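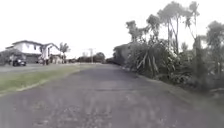 the path by the road, grass on one side and planting on the other

ok so a few of you asked how the no-car experiment is going, thread time. grab a snack, I have a lot of feelings about groceries

background for new people: I sold the car in November. the repair quote came back higher than what the car was worth and I just sort of stood there in the shop parking lot and decided I was done. very dramatic of me. I didn't even own a decent backpack

first thing, money, because that's what everybody wants to hear about. insurance plus gas plus the parking spot behind my building came to 426 a month. I wrote it on a sticky note and stuck it to the fridge so I'd stop feeling guilty every time I paid for a ride home

and I do pay for rides home! I'm not a purist. if it's pouring and I have a bag of frozen stuff, somebody is driving me. last month that was 80 dollars total and I regret none of it

the bus. I live on the Lostari side of town, so my options are the 8, which goes everywhere I need but takes the scenic route, or walking to Iler Street and catching the express. took me way too long to work out that walking to Iler is faster in the morning and slower in the evening. the evening express sits at the light by the bank forever. I've read whole chapters at that light

groceries were the part I was most scared of. I used to do one giant trip every two weeks and fill the trunk. now I go three times a week and carry what I can carry. I throw out so much less food it's kind of embarrassing. RIP to all the bags of spinach I let turn to soup in the old days

(the exception is cat litter. cat litter gets delivered. I tried carrying it exactly once and had to sit down on a wall)

shoes!! please buy real shoes. I did the first couple months in cute sneakers with no support and my heels were wrecked. ended up with a pair from Arnico that cost me 175, which made me feel a little sick at the register, but I've worn them almost every day and the soles still look fine. ugly though. so ugly. like two loaves of bread

someone asked if I get bored walking the same route. kind of? I did at first. I used to put on a podcast before I'd even locked the door. now I go without about half the time and just think about dinner, or rewrite arguments I lost years ago. I'm winning all of them

things I miss: the big garden center out past the highway, singing very loudly where people can't hear me, keeping an umbrella in the back seat. leaving the house four minutes before I need to be somewhere

things I don't miss at all: scraping ice. circling the block. that noise it made when I turned left

the social part is trickier than I expected. friends offer to pick me up and it's lovely, but I hate being the one who always needs the ride, so now I say yes and bring food. Jafri has those walnut cookies by the counter and a box of those covers pretty much any distance inside city limits

and visiting my mom is still a pain, I won't lie to you. two buses and a long wait in between at a stop with no bench. I've rented a car for it a couple of times. if you live somewhere with worse buses than mine, or you've got little kids, I'm really not here to tell you what to do

would I buy a car again? maybe. ask me in the middle of winter - I might have a very different answer with sleet going down my collar

ok next time I'll do the backpack post, since half my replies are about backpacks. I've tried a few and I have opinions about chest straps

2025-09-10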